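Teaching the arm to seat a DIMM, part 5

Lomasside had me on the leader arm again, driving the follower by hand. Task: take a memory module and bring it down to the slots beside the CPU. The tower lies on its side.
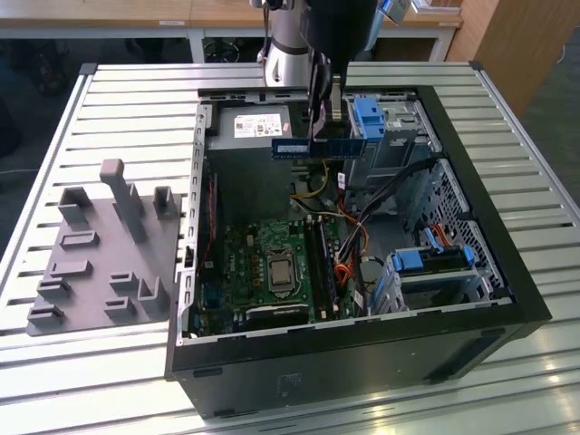

Approach

I come in high over the power supply and hold the module level. Operators who descend early teach the policy to descend early.

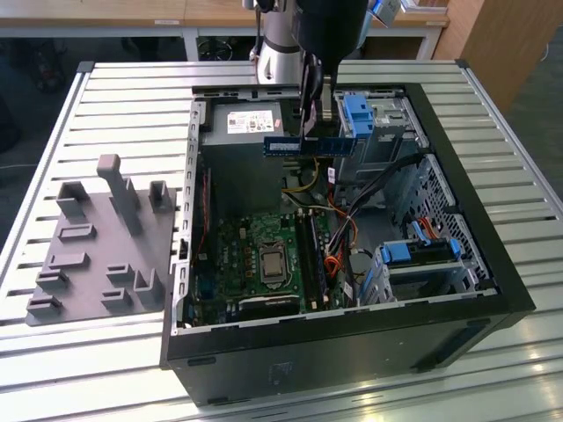
Achari wrote in to ask why I don't script the last 7 mm and only demonstrate the rest. The slot pose varies too much between cases for that.

Plirken, our logger, drops any episode over 4,000 steps. I have kept 402. Slow pauses near the slot do more harm than a clean miss, so I now restart if I hesitate. The wrist view is the one I watch for alignment.

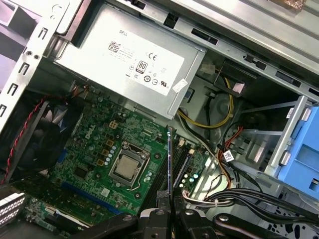
Wrist camera, Dell chassis, gripper at bottom.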